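## Packing a pair for the shelf

I do this part at my desk, with the listing pages open so I can check things as I go. Give yourself 12 minutes for your first pair.

1. Open the box and flip the lid all the way back. If it's the hinged kind, don't force it flat – the cardboard creases along the fold and never quite recovers.
2. Lift out the shoes and look at both soles, then the laces, then the insides. Yes, both shoes!
3. Read the size label on the end of the box and match it to the tag in each shoe. Write down the article code too (on my Gazelles it's the BB number, and I've copied it wrong more than once).
4. Lay the tissue back in, first shoe on its side, second one facing the other way.

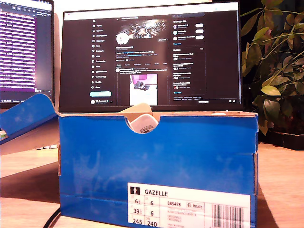 5. Fold the tissue over loosely. I like to leave it a bit fluffy so the lid doesn't press on the toes.
6. Close the lid and put the box on the Magesa shelf, label facing out. We go up to 18 boxes per shelf and then start a new one.

**Note:** Scuffs and soft corners on a box are fine, just put them in the listing. Muthoni Waweru likes "box worn" and I like "box shows wear", so use whichever.

**Caution:** Please don't put tape on the original box. It takes the color right off when you peel it. If a lid won't stay shut, use 2 of the wide rubber bands from the Skastano drawer.

If the label and the shoe tag don't agree, set the pair aside and message Dennis Massawe before you list it.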